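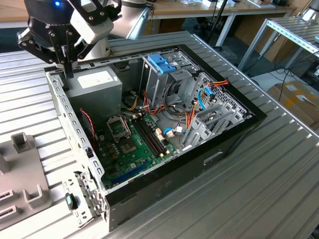 *Gripper beside the power supply of an open desktop tower, side panel off.*

## About Mistent

Mistent helps small refurbishing and recycling shops plan and budget for robot cells. We do not sell robots. Clients pay us a fixed fee for a written equipment plan, and we take no commission from suppliers.

Our work began at Bisine, a computer refurbisher that had priced an arm and left out nearly everything else. In the plan we wrote for them, the arm came to 40 percent of the total. Grippers, fixtures, tables, cabling, safety work and operator training made up the other 60.

### How we plan a purchase

A project starts with a task list. For desktop towers we separate the jobs by access and grip: drives, memory, power supplies, cables. Each one is tried on a bench with used machines before it goes into the budget.

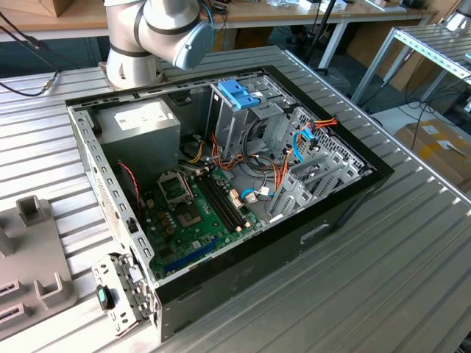 Bench time is billed by the day and capped at 3 days per task. A task that fails within the cap is costed as manual labor – the plan says so on its first page. Tasks that pass are given a cycle time, a tooling list and a spares allowance.

We also set a volume floor. Below 2000 units a year, our usual advice is to lease or wait.

### What you receive

- Line-item budget, with installation and floor work listed separately
- Supplier comparison using the same test parts
- Maintenance schedule and spares list

Plans are kept in Jedilero, our costing workbook, which clients keep and can edit. To date we have delivered 58 plans from our office in Laur. 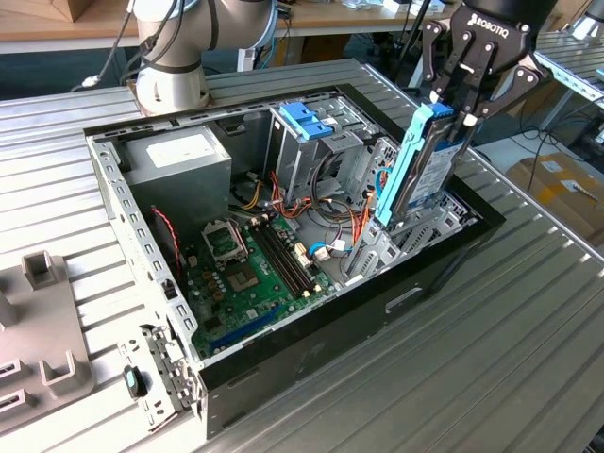
*Robotiq gripper holding a hard drive in a light blue carrier.*

Bench visits are by appointment, Saturday included.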